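4.2 What people told us about packing up

I should say at the start of this section that I went in expecting to write about luggage. Our survey asked people how they got ready to leave a rented room at the end of a short stay, and I'd pencilled in a nice tidy chapter on suitcases, weight limits and the dreaded airport scales. We had 2,768 usable replies by the end of August, and a good many of them hardly mention the suitcase at all! What they talk about is the last half hour: the drawer they nearly forgot, the charger behind the bed, the milk.

Manon Dhillon read all the free-text answers with me, and we sorted them by what the person seemed to be worrying about. The biggest group we ended up calling "leftovers" (her word, and a better one than mine, which was "residual domestic items"). Leftovers are the things that don't belong in any bag until everything else is in one. Toiletries count, and so do phone leads, slippers, half a loaf of bread and whatever was used that same morning. 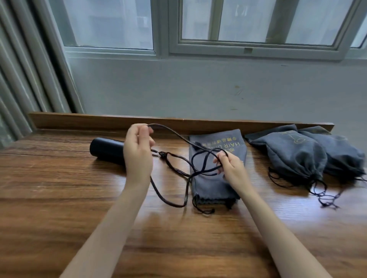 Guests in Drutitz stayed longer than guests in Clevell, and I had assumed that longer stays would mean a slower, calmer departure. They didn't. People who had been in a room for a fortnight had spread out into it, so their leftovers were scattered over more surfaces, and they were more likely to tell us they'd started late. The desk came up again and again as the place where it all ended up. Drawstring pouches like the gray one under the cord in the photograph got a surprising amount of love in the replies, mostly from people who travel for work and keep one for anything with a plug on it. One man in Clevell told us he owned 5 of them and could only ever find two, which I have a lot of sympathy for.

Then there's the matter of time. We asked people to guess how long their packing would take and, in a second form sent after they'd got home, how long they thought it had taken. I know that isn't a proper stopwatch measure, and Gaétan Nguyen has been quite firm with me on that point (see section 6, where he gets his way). Still, the two answers don't match, and they miss in the same direction. Clothes were guessed fairly well. Leftovers were guessed badly, and the people who had written "five minutes" for them were very often the same people who later described a rushed goodbye with the taxi outside.

I think part of this is down to how we picture the job. If you ask somebody to imagine packing, they imagine folding. They don't imagine untangling a lead, or wiping out a soap dish, or standing in the middle of the room turning round slowly to see what's left. Earlier drafts of our form made this worse by listing "clothes, shoes, other" - and that poor "other" was doing most of the work. We split it into separate lines for the second wave, and the guesses for those lines went up.
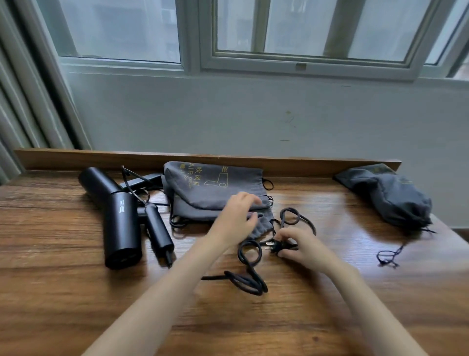
Figure 3. Leftovers on a desk: hair dryer parts, a power cord and a drawstring pouch.

The electrical line on the new form is worth a closer look. Hair dryers were the item people most often named there, ahead of shavers and travel kettles, and they were described in much the same way whoever was writing: used last, bulky, awkward to put away. Several guests at the Zacharias guesthouse wrote that they'd stopped bringing one and now relied on whatever was in the room. Guests in the Lollix flats, where the rooms come with very little, didn't have that choice and grumbled about it at some length. I'd love to say more on the difference between the two, but the Lollix group is small (up to 700 replies, depending on how you treat the half-finished forms) and I don't want to lean on it too hard.

We also had a handful of people who said they enjoyed the leftovers stage. Manon was rather taken with these and wanted a category for them. They tended to be travelling alone, with a late train, and they wrote about making a last cup of tea and doing it bit by bit. I've put them in with the calm departures in Table 4, though their answers to the timing questions look just like everybody else's.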